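Apr 26, 2021

**Kindmont opens its first shop, and you're all invited to the morning tea**

Well, we've finally done it! After four years of selling our furniture oil out of my garage in Grorley (sorry to the neighbours, and to my husband's ute, which has lived on the street the whole time), Kindmont has a proper shopfront. I'm Larysa Ivanyshyn, I started the business and I still fill a fair few of the tins myself, and I'm thrilled to say our doors are open at 479 Nurmi Road.

The shop sells the full range, from the original table oil through to the new Fovulberg blend, a paler finish we launched in February after customers kept asking for something that wouldn't turn their timber orange. It's $70 for the big tin, and a little goes a long way. We've also got cloths, brushes, repair wax in every colour I could get my hands on, and a swap shelf for half-used tins. 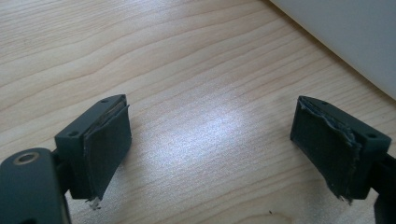 Fovulberg took me the better part of two years to get right, and I must have sanded back the same test boards until they were thin as biscuits. What I was after was a finish for people who like their wood light. If you've got a table in that pale honey colour, with long wavy grain and darker tan streaks running through it, you'll know how easy it is to bury all of that under a heavy stain. I didn't want to bury it! We've now sold 4000 tins of our oils altogether, and the emails I love most are the ones about kitchen tables that somebody's nan bought and somebody's kids are now doing their homework on.

There's a free table care session at the opening morning tea, starting at 10 am. Bring a chair or a small stool if you'd like me to have a look at it (please, no pianos). I'll go over ring marks, scratches and how to oil a top without leaving it sticky, and there'll be scones from the bakery next door while they last.

Everyone's welcome, dogs included. Local papers and radio are welcome to come along too, and I'm happy to have a chat any time that morning. Just ask for Larysa at the counter.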